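Groltness House Laundry Room: User Guide
Section 7. Emptying the machine and leaving it fit for the next person

Read this section before your first wash. Most people read it after their first argument, and by then it is of limited use.

7.1 When to come back

1. Note the time left on the display when you start. Set an alarm on your phone. Your memory is not an alarm.
2. Be back in the laundry room within 20 minutes of the end of the cycle.
3. If you can't make it, ask a neighbour. Choose one you are still on speaking terms with.

Note: After 20 minutes anyone may take your washing out and put it on top of the machine. They are not obliged to fold it, and they won't.

7.2 Opening the door

1. Wait for the lock to click. This can take up to 2 minutes after the drum stops. Pulling harder does not shorten it.
2. Open the door all the way. A half-open door will find your elbow.
3. If the door stays locked and there is water behind the glass, run a spin-only cycle. If it is still locked after that, ring Murali Kulkarni on extension 393.

CAUTION: Do not lever the door with a coat hanger, a spoon or a spanner. All three have been tried. The seal from the third attempt was replaced in June and the bill was shared by everyone.

7.3 Taking the washing out

1. Put your basket directly under the opening.
2. Take out the big things first, a handful at a time. Don't haul on one sleeve and hope the rest follows.
3. Reach in and feel right round the drum, including the top. Socks cling up there and wait for somebody else's whites.
4. Look in again. Dark cloth at the back of a dark drum is easy to miss, and green things seem to be the worst offenders.
5. Run a finger along the rubber seal at the bottom of the opening. Coins, hair grips and the odd button belong in the dish on the shelf.

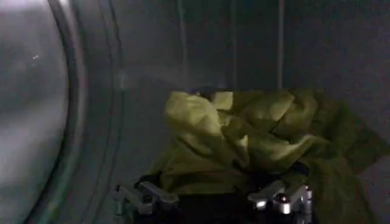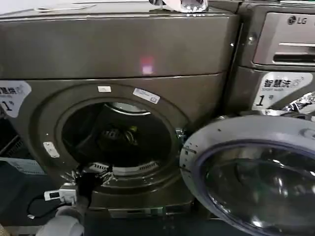 6. Turn the drum once by hand. If anything rattles, go back to step 3.

Note: Single items left behind go in the Janura box by the door (it is a biscuit box, it says Janura on the lid, please stop asking). They stay there for 7 days. After that Buppha Phromma cuts them up for dusters, and she is not sentimental about cashmere.

7.4 Before you leave

1. Wipe the glass and the seal with the cloth on the hook. Hang the cloth back on the hook.
2. Pull the detergent drawer out a little so it can dry.
3. Leave the door ajar. A closed door gives you a smell that Harish Chowdary has described at two residents' meetings, at length.
4. Leave the labels on the machines alone, even the ones that are peeling.

CAUTION: Keep small children and cats away from an open drum. Check for cats before every wash, whether or not you own one.

7.5 If you dye things

Don't. If you must, see Section 9 and run an empty hot rinse afterwards.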